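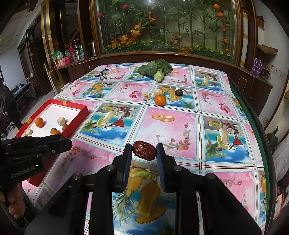

Flallen is the sort of town you pass on the way to somewhere with a cathedral. The bus from the station takes 18 minutes and stops opposite a tyre place, and from there you follow the paper arrows, one of which had come loose and was directing people into a hedge. I went into a car park by mistake, came out again, and arrived at the Cinness open day with the first tour already gone.

Cinness, for those who haven't had the leaflet through the door, is a wholesale fruit and veg hall with a teaching kitchen attached. The hall has been there for 60 years. The kitchen is newer and smells of paint. Once a year, in June, they let the public in to see both, and the public comes mainly for the free coffee, me included.

The second tour was led by Brigitta Frei, who runs the floor and walks at the speed of someone with a lorry waiting. We saw the loading bay. We saw the cold store, from the inside, for longer than the brochure had led us to expect. A man in shorts asked whether the temperature was the same in winter and was told that it was. We learned that the site has 2,719 crates in circulation and that a fair number of them are at any moment in other people's garages, holding Christmas decorations. She looked along the line of us as she said it. I have one. I studied the floor.

After that came the ripening rooms, which were closed, and the history wall, which wasn't. The wall is mostly invoices. I liked it more than I expected to. In one of the early ones somebody has disputed the price of a box of plums in beautiful handwriting and very bad temper.

The teaching kitchen was the best part of the morning. Ludivine Courtois has charge of it, and her view is that most grown-ups have stopped looking at food that isn't in a packet. So there's a table, and on the table there are things, and you are invited to look at them and sort them into the tray by whatever rule you like, and then defend your rule to strangers. It sounds like a team-building day. I've been on team-building days and the catering was never this close to hand.

First, though, the tablecloth. I had prepared myself for scrubbed pine and linen. The cloth is shiny and divided into panels, and the panels can't agree on what party they're at. There are cocktails on a beach with half a coconut. There are balloons. There's a pair of interlocked gold rings with a branch of red blossom, so presumably a wedding, and next to it a pineapple keeping company with a tall amber drink. When you put fruit down on a cloth covered in pictures of fruit, it takes you a moment to find it again. Ludivine says this sharpens the eye. She also says it was in the sale at Lacroix, on the high street, so take your pick. 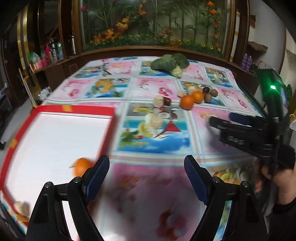

The sorting table, broccoli at the far end.

My group went for colour, which was cowardly, and ran into trouble with the kiwis almost at once. Brown is not much of a category. A woman from the next village wanted to go by whether you'd peel it, and that held up nicely through the oranges and then collapsed into a row over kiwi skin. She eats it. Her husband had not known this. There was a short silence and we moved on to the broccoli.

I had a soft spot for the dried jujube, dark red and wrinkled, glossy as an old conker. I'd have called it a date and been wrong in front of everyone, but the boy beside me called it a date first, so he got the correction and I got to nod. His grandmother puts them in soup, he then remembered, which rather took the shine off my nodding.

Tips, should you be going next year. Wear a jumper for the cold store, whatever it's doing outside. The coffee is in the Drakik room, up the stairs and left, and the biscuits had gone by eleven. Sorting sessions last 20 minutes and you put your name on the sheet by the kitchen door; the pen is on a string and the string is too short, so allow time. Parking is free, though see above regarding the hedge. The shop by the exit sells mixed boxes and takes cards. I bought a cauliflower and carried it home on my knee -- the bus was full and it got more smiles than I did.

They'd like the crates back, by the way. You can leave them at the gate before six and they don't ask for a name.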